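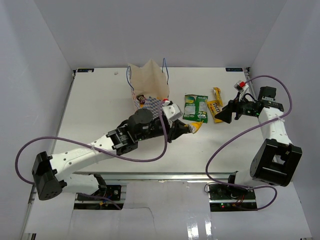 How many snacks should go into one gift bag?
Five or six small pieces is plenty for a bag with string handles, and four is fine if one of them is a full-size bag of something.

We get this question every July, when the Zillside welcome bags come around again. The count matters less than the mix. A bag with one larger package, a packet of chocolate candies such as M&M's, and a few small wrapped pieces looks full and gives people a choice. A bag with six of the same thing looks thin, even when it weighs more.

Start with the bag itself. Plain paper bags in beige or brown work well and take a label without trouble. Open the top all the way and fold it back before you put anything in. Press the bottom flat with your hand so the bag stands by itself. If it leans at this point, it will tip over later on the table in the hall, and you will be picking candy up off the floor.

Put the tallest package in first, against the back. A bright pattern is good here, blue and white checks for example, so that it shows a little over the top. The flat bags go in next, standing on edge. Small wrapped candies and bars go in last and will find their own way down the sides. Don't push on chips or puffed snacks to make room. Take something out instead.

Lay out the snacks for each bag before you fill it. It takes more table space, but you will see right away if a bag is missing its candy bar or has two. Last year we filled straight from the cartons and had to reopen 71 bags to check them, and a good number of the handles came loose while we were doing it. String handles are only glued in at the ends on the cheaper bags – lift those from the bottom.

This year's numbers are as follows. We are packing 133 bags for the Enlow building and the rest for the main site, for a total of 800. The snack order is already in and should arrive at the loading door on Keker Street by 9:30 in the morning. Cartons go to the back room on the ground floor. Please leave the ones marked with a blue sticker alone until the allergy cards are printed.

On allergies: every bag gets a card listing what is inside, and the card is tied to the handle, where people will see it before they reach in. Bags without nuts are packed first, on a wiped table, and closed before any of the other cartons are opened. If you are not sure whether something contains nuts, read the back of the package. If you are still not sure, set it aside.

Chocolate is a problem in warm weather. Keep it in the back room until the day the bags are handed out, and don't leave filled bags in a car. Hard candy and crackers can be packed up to a week ahead.

Leftover snacks will go to the Lemma reading room, as they did last time. Opened packages can't be passed on, so please don't start a new carton until the last one is empty.

If you would like to help with packing, write to Amirhossein Parsa at the front office and say whether you prefer the morning or the afternoon. Afternoons are short of people at the moment. Bring scissors if you have a pair you like. Tape, cards and tissue paper are already on the shelf by the sink.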